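FOR IMMEDIATE RELEASE

Hattar Shared Workshop puts its hand-held gripper plans out for free 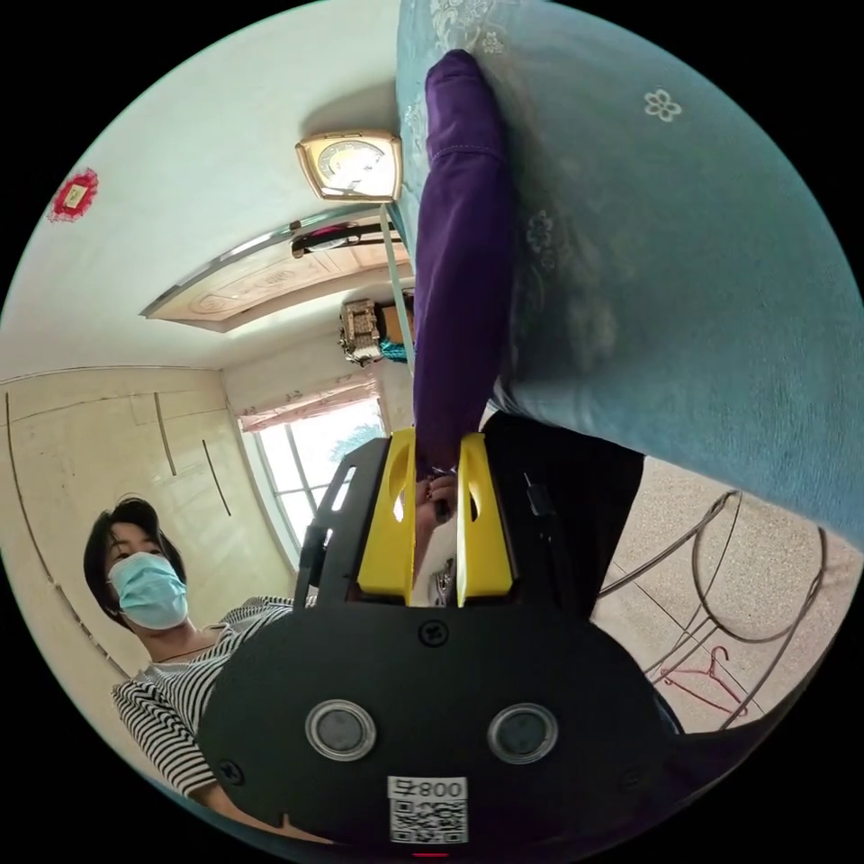 FELBERG, Friday, November 22, 2019 -- Hattar, the members' workshop on Tudley Street, today released the full build files for Ela, a two-finger hand-held gripper designed for home builders who want to teach a robot arm ordinary house jobs. Drawings, parts list, wiring sheet, firmware. All of it free, no sign-up.

Ela started in September as a one-evening project and got out of hand. Seven versions since then. The first one pinched the builder. The fourth one worked but was too heavy to hold for more than a few minutes, so the housing was redrawn from scratch. Version 7 is the one being released.

"We wanted something you could carry through a normal home and use on normal stuff," said Nhàn Kim, who leads the build. "Clothes, mostly. Clothes are hard. A block sits there and lets you grab it. A sleeve goes where it likes."

The idea is simple enough. A person does the job by hand with the gripper, a camera on the tool records it, and the recording is used later to train an arm with the same fingers. No arm needed in the room. Members have been taking the tool home and bringing back the recordings on a memory card. Folding, hanging up, sorting, picking small things off a bed.

What is in the release:

Print files for the fingers, finger frame and rear housing. Fingers take the longest, print them first.
Wiring sheet for the buttons and the indicator light. One page. Please read it before soldering, there is a note on polarity that people skip.
Parts list with 2 substitutes for the springs, as the orginal ones went out of stock in the middle of the build.
Firmware, version 7, plus the small desktop program that copies recordings off the card and checks them for dropped frames.
A set of 500 recorded household tasks made by members, file names cleaned up, for anyone who wants to start training before their own tool is finished.

Not in the release -- the arm. That build is still going on the back bench and is not ready to show. Kim expects to have a mounting plate out first so that builders with an arm of there own can bolt the fingers on and try them.

Known problems. The left finger can stick if the slide is printed too tight, a light pass with a file fixes it. Thin fabric slips. The card cover comes off if the tool is dropped, so tape it. Bug reports welcome, photos of the broken part even more welcome.

"Print it, break it, tell us where it broke," said Kim. "We did versions two and three entirely off other people's complaints."

Open bench nights for Ela builders will run at Hattar through the winter, unit 2313, side door. Bring your own printed parts if you can -- the workshop printers are booked solid. Soldering irons and hand tools are on the wall. Members free, visitors pay for materials only.

About Hattar
Hattar is a shared workshop in Felberg with wood, metal and electronics benches, run by its members. Ela is its first public hardware release.

Press contact: Nhàn Kim, Hattar Shared Workshop, unit 2313, Tudley Street, Felberg. Loan tools available to reporters on request, please ask a few days ahead.

###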